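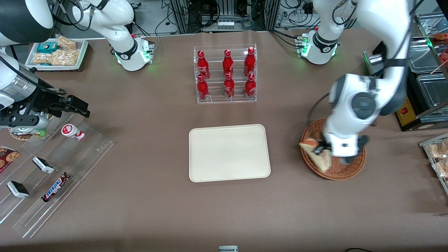

How much will the Vesell counter service cost a shop each month? Flustine has set the monthly charge at £727 for each counter, which covers hire of the equipment, servicing and staff training.

The price was confirmed on Sunday, when the company opened bookings for Vesell, a two-armed service for picking and packing snacks and drinks in small shops, station kiosks and staff canteens. Installation is charged separately at £149. Orders placed before the end of August will be fitted in the autumn.

Vesell has been on trial at the Garba travel centre in Tududton. According to Flustine, 3,608 customer orders were handled there during the trial period. The company has not yet published a breakdown of those orders by type, and has said that a fuller report will be sent to the site's owners before any wider contract is agreed.

Femi Okafor, head of retail services at Flustine, said that the work had centred on the range of packaging found in an ordinary shop. "A bar, a bottle and a bag of crisps each have to be held in a different way," he said. "Our customers asked us to deal with the goods they already sell, in the wrappers they already come in."

The service does not take payment, and goods subject to an age check are excluded. Shops will remain responsible for filling shelves and for checking dates on fresh bakery items. Flustine advises that two members of staff at each site should complete the training course, which lasts eight hours and may be taken over two days.

Ebere Ogunleye, operations manager at the Garba centre, said that the counter would stay in use while terms were discussed. "We wish to see how it performs during the school holidays before we decide on a second one," she said.

Enquiries about bookings should be made to Flustine's retail services office.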